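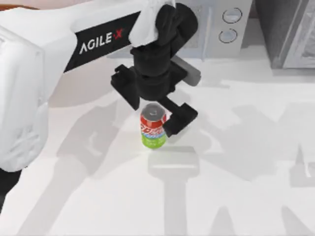 Thu 28 June: spine repairs and the reading shelf

Good day at the bench, if a sticky one! Got through most of the picture books from the Stukby branch box, and the PVA finally behaves now that I've thinned it with a bit of methyl cellulose (Yichen's mix, a bit runnier than mine). Hinges are tipped in and pressing under boards overnight. Please don't open the press before lunch tomorrow, Santino, I mean it.

The Cabrera donation is catalogued as far as item 512. Azucena reckons there are 582 all up, but her list has the atlas set down twice, so I'll recheck the last carton. Lots of kids' paperbacks from the eighties, faded colours, good solid paper. 105 of them need new covers or at least tape lifted off the spine, and whoever used that brown packing tape has a lot to answer for.

Tried the grey Fovier cloth on two of the hardbacks. Lovely to handle, but it frays at the corners when I turn in, so I'm going back to the buckram until I've asked Lộc how he cuts his.

Still to do: order more Japanese tissue (the heavier one), sharpen the board shears, find out who has my good bone folder.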